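Jelstead hollowbody, intonation drifting with the weather. Bridge or neck?
Forum: Archtops and Semi-Hollows

tapewound_ted
23rd September
I have had a Jelstead archtop since June. Lovely guitar, sounds like a wet cardboard box full of angels. The trouble is it will not stay intonated. I set it on Sunday, it's sharp at the 12th fret by the middle of the week, and by the weekend it has found religion and is flat. Floating bridge, flatwound 14s, tailpiece is the stock trapeze. The shop I bought it from said "they all do that," which is what my dentist says too.

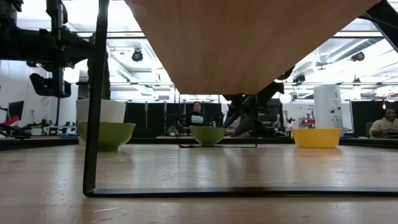
I've checked the obvious stuff. Nut slots look fine, tuners hold, neck relief hardly moves. I have not pinned the bridge and would prefer not to drill a hole in something I'm still paying for. What am I missing?

mudswitch
You are missing a pinned bridge.

Kermani_Blues
Don't listen to mudswitch, he'd pin his own hat. Put a pencil mark by each foot of the bridge, very light, and check it when the tuning goes. My money is on the bridge walking every time you wipe the strings down. Mine crept toward the neck for a whole year while I blamed the humidity, the strings, and my left hand, in that order.

tapewound_ted
I wipe them down every night. My teacher told me to. Are you telling me I've been pushing the bridge across the top like a snowplow?

Kermani_Blues
Gently, and with love, but yes.

oldspruce215
14s on a trapeze tailpiece will hold that bridge down just fine. I've played heavy flats on a floating bridge for 9 years and it has never moved. I think the feet aren't fitted to the top. Slide a piece of paper under each one. If it goes in anywhere, the feet need sanding to match the arch. Factory ones are often shaped for some other guitar, possibly a canoe.
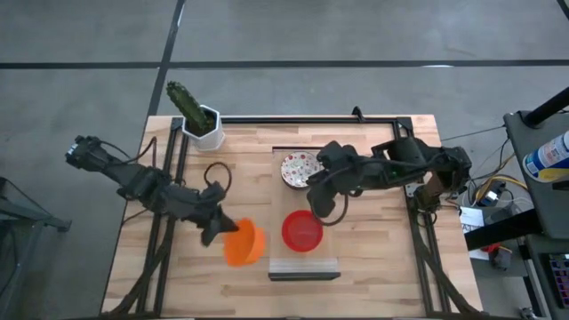 Black frame on the table

Do the paper test before you do anything else. It's free, and it annoys mudswitch.

mudswitch
I'm not annoyed. I gig twice a week and my bridge stays where I left it, that's all. Two little pins, you never think about it again. People treat drilling an archtop like it's a kidney.

Kenneth Pascual
I do setups out of my garage in Minden, so I'll take a side and upset everybody. Oldspruce is right about the feet and Kermani is right about the creeping, and they're usually the same problem. Feet that only touch at the edges rock a little, and a bridge that rocks will travel. Tape some sandpaper to the top, grit side up, and draw the bridge back and forth where it will sit. Short strokes. Put on a podcast. Mask off the rest of the top first or you'll be back here with a different thread.

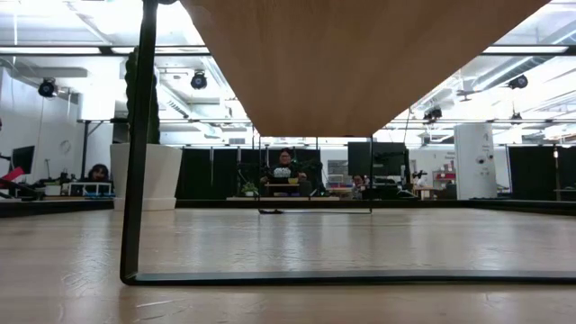
Tabletop and black rail, panel overhead

I would leave the pins until you've tried that. If you still want them later, take it to someone who does it often.

tapewound_ted
Update. Paper went under the treble foot so easily I thought I'd lost it inside the guitar. So that's one point to oldspruce. The pencil marks also say the bridge has moved since last night, so one to Kermani.

While I've got the strings off, is it worth swapping to a Brarkis bridge? Somebody at the jam swears his doubled the volume.

oldspruce215
Doubled his opinion of it, maybe. It's a decent bridge. You'd still have to fit the feet.

Kermani_Blues
I have one and I like it. Louder, no. A bit brighter on the plain strings, and I'd call that a matter of taste. Also, don't take all the strings off at once if you want to find your bridge position again. Ask me how I know.

tapewound_ted
They are all off.

mudswitch
You know what keeps a bridge in position with the strings off?
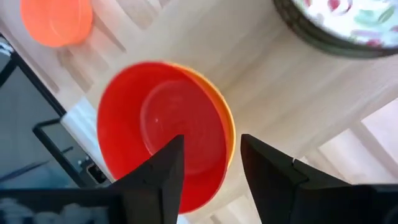 Red bowl on top of the orange-yellow one

Kenneth Pascual
Ignore him. Measure from the nut to the 12th fret, double it, put the bridge there plus a hair more on the bass side, then tune up and adjust by ear or tuner. If your pencil marks survived you won't even need the ruler.

tapewound_ted
I erased them. They looked untidy. Sanding tonight, will report back.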